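Cornach (1965), restored edition
Reviewed September 22, 2025

The first thing to say about Cornach is that it is slow, and the restoration has not made it any quicker. A ferryman's widow waits in a stone house for her brother-in-law to come and take the boat from her. He arrives after 40 minutes. Until then we watch her mend a net, boil water, walk down to the slip and walk back up. I was bored for the first part and then I wasn't, and I couldn't tell you which scene did it.

I had only known the film from a television recording with the tops of people's heads missing. The new disc from Flestum goes back to the negative and restores the full width of the picture. It matters a great deal. The director keeps putting the widow at one side and leaving the rest to the water, and on my old copy the water was mostly gone, so she seemed to be staring at the edge of the set.

The black and white is very good. The greys in the hillside shots are separate from each other now, and the night crossing, which used to be a dark smear with a voice in it, can be followed from start to finish. There is still some flicker in the second reel. Flestum have left it alone, and I would sooner have that than the waxy faces you get on some of their earlier releases.

Sound is less of a success. The dialogue was recorded afterwards in a studio and it has always sat on top of the film in an odd way. Cleaning it up makes this more obvious. The wind stops dead whenever someone opens their mouth. The subtitles help, although they give up on the songs, and the song at the wake is the only place where the brother-in-law says what he wants.

There are 2 discs. The second has Nondholm, a short by the same director set in a fish market. It lasts 10 minutes and is better than the main feature in one respect, which is that it has jokes. There is also an essay in the booklet by someone who plainly loves the film and spends too long on the weather during the shoot. I'd have liked more on the editing, particularly the cut from the kettle to the empty slip, which still makes me sit up.

As for the ending, I have seen it called cold. I think it is a fair result for everyone in the house, and the last shot of the boat going out without her is held long enough for you to change your mind about it more than once.

The box is flimsy and the discs are hard to get off their hubs. The price is on the high side for a film this short, but I would buy it again.

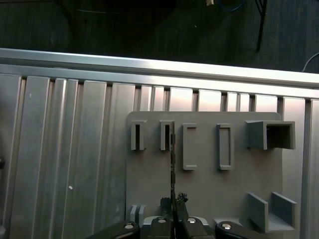
I'll be looking at Vương next, from the same label, once I've had time to watch both cuts.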